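**Aus der Werkstatt: Kann die Maschine schon aufräumen?**

In der letzten Ausgabe haben mehrere Leserinnen und Leser gefragt, wann endlich ein Roboter kommt, der im Büro den Tisch abwischt und die Stühle richtig hinstellt. Ich habe die Frage mitgenommen zu Xiuying Wei, die bei Karo für das Projekt Prundov die Aufgaben zusammenstellt. Ihre Antwort war kürzer, als ich gehofft habe: "Den Tisch ja, manchmal. Den Stuhl noch nicht."

Bei Prundov lernt die Maschine von Menschen. Eine Person nimmt in jede Hand einen Greifer und macht die Arbeit damit selbst, so wie später der Roboter sie machen soll. Für eine einzige Aufgabe, zum Beispiel einen Gegenstand von der Tischkante wegnehmen, möchte Xiuying 300 Wiederholungen haben. Im April lag die Liste bei 759 Aufnahmen für alle Büroaufgaben zusammen, und das Ziel für dieses Jahr heißt 2000. Wer einmal eine Stunde lang mit zwei Greifern statt mit den eigenen Fingern gearbeitet hat, versteht gut, warum das langsam geht. Ich habe es probiert und schon beim Aufheben eines Kugelschreibers geschwitzt. 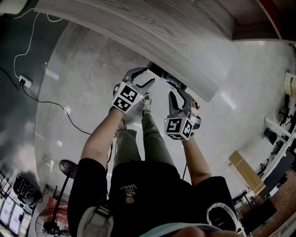
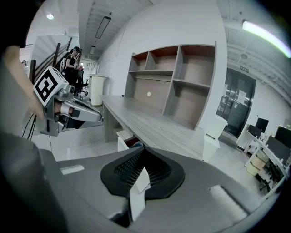 *Arbeit mit den Handgreifern im Büro: oben mit beiden Händen an der Holzplatte, unten neben Bürostuhl und Schreibtisch.*

Warum ist ein Bürostuhl so schwierig? Man muss ihn an einer Stelle fassen, wo er nicht wegdreht, und dann gleichzeitig ziehen und lenken. Wir Menschen nehmen dafür die Hüfte oder das Knie zu Hilfe und merken es nicht einmal. Ein Greifer mit zwei Fingern hat kein Knie. Auch Kabel sind ein Problem, sie liegen jeden Tag anders, und ein Modell, das gestern noch den Stecker gefunden hat, sucht ihn heute an der falschen Stelle. Xiuying führt darüber ein Heft. Die Seite mit der Überschrift "Kabel" ist die vollste.

Besser sieht es aus bei allem, was fest steht. Fächer einräumen, eine Schublade zuschieben, eine leere Fläche wischen - das gelingt dem Roboter Jiang im Versuchsraum inzwischen recht oft, wenn auch nicht schnell. Für eine Schublade hat er beim letzten Mal 38 Sekunden gebraucht. Ich finde das trotzdem bemerkenswert, denn vor einem Jahr hat er die Schublade noch gar nicht erkannt.

Die Kollegen von Hendlow, die für eine Möbelmontage dasselbe versuchen, sind etwas optimistischer. Dort gibt es aber nur wenige verschiedene Teile, und diese kommen immer aus derselben Richtung. Ein Büro hat diese Ordnung nicht, und eine Küche zu Hause noch weniger. Xiuying schätzt, dass wir Maschinen zuerst in der Werkhalle sehen werden, danach in Büros am Abend, wenn keiner im Weg steht, und erst viel später neben dem Geschirrspüler. Eine Jahreszahl wollte sie mir nicht nennen, obwohl ich dreimal gefragt habe.

Wer selbst Erfahrungen mit Greifern oder Haushaltsrobotern hat, kann mir gern schreiben, auch wenn etwas nicht funktioniert hat. In der nächsten Ausgabe geht es um das Falten von Handtüchern.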